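Cloth Week at Sisercombe: the gallery

Hi all! Marion here, with the picture page I promised back in April. If you've read our write-up you know the question already: can a policy learn to find and hold the hem of a piece of cloth using only a wrist camera, with no overhead view to help it? We trained on 700 demonstrations, most of them done by Wanting Shao and me (my shoulders still remember), and then let the thing loose on cloths it hadn't seen. Click through, and write to me if you want the big versions. 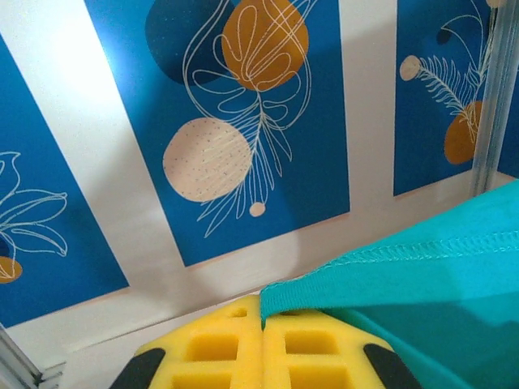 Teal cloth, pinched at the hem
I love this one. The corner of the fabric goes right into the seam between the two yellow pads, and you can follow the overlock stitching up and away to the right. Stitching like that is what we hoped the policy would latch onto, and the blue flower-and-fern prints behind it are exactly the sort of busy background we wanted in the data.

About the method
Romain Lacroix wrote the training code, which we call Gomik, and it's pretty small as these things go. Images from the wrist go in, a short chunk of arm and finger motion comes out, and then it looks again. We tried longer chunks first and they were awful on cloth! By the time the arm finished its move, the hem had wandered off somewhere else.

How it did
On new cloths it got a good hold of the hem in 56 percent of tries. With the background changes taken out of the training data, that dropped to 27 percent, a much bigger gap than I'd have bet on (I owe Pejman Sadeghi a lunch). Thick hems went best. Thin, slippery stuff is still a mess, and two layers stuck together fool it nearly every time.

What's next
Hamidreza Nazari is setting up the same task at Stirnard with different lighting, and we'd like to get to 2000 demonstrations between the two sites. After that I want to try sliding along the hem to the next corner, so we can start on folding. The Babaei gripper mounts need reprinting first, so give us a few weeks.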